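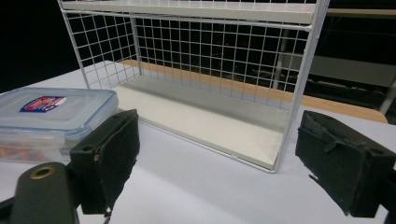 Trosier / Who We Are / The Shelf People

Trosier is a small research company that teaches robot arms to put things on shelves. We used to have a grander sentence for this, with the word "embodied" in it. Then a visitor asked what it meant and Antigoni Makris, who had written it, said "putting things on shelves."

Antigoni and Periklis Politis started the company after several years of sharing a lab bench and disagreeing about nearly everything on it. She thought robots learned best from a person doing the job by hand with the same gripper the robot would use. He thought a good simulator would get there sooner and wouldn't need lunch. They settled the matter with a test, which she won, and he has been very decent about it apart from the slides.

Our method is called Miranda. A person picks up a hand-held gripper with a camera on it and does the task: food container off the table, onto the lower board, let go, back out. The arm learns from those recordings. What Miranda adds is attention to the last stretch before contact, where most of our failures used to live. Wire shelving is mostly holes, and our earlier model, Genura, had trouble deciding whether a mesh panel was a wall or a view. It treated it as a view. We bought more shelves.

The result we are proudest of came in September. We trained on 988 hand-recorded demonstrations, then cut the set to the 129 in which the person had slowed down near the shelf, and trained again. The smaller set did better on containers the arm had never met. We ran the whole thing 2 more times in the hope of finding the mistake. If there is one, it is well hidden, and we would like to hear from you.

We do not do warehouses, humanoids or keynote videos with piano music. Corkimia, our first partner, wanted to know whether the arm could also fold towels. It can't. They stayed anyway.

If you would like to work here, write to Antigoni. If you would like to argue about simulators, write to Periklis, and set aside an afternoon.

Page last revised 19 April 2022

Filed under: Company, Robot Learning, Shelves

Contact Trosier | © Trosier, all rights reserved | Back to top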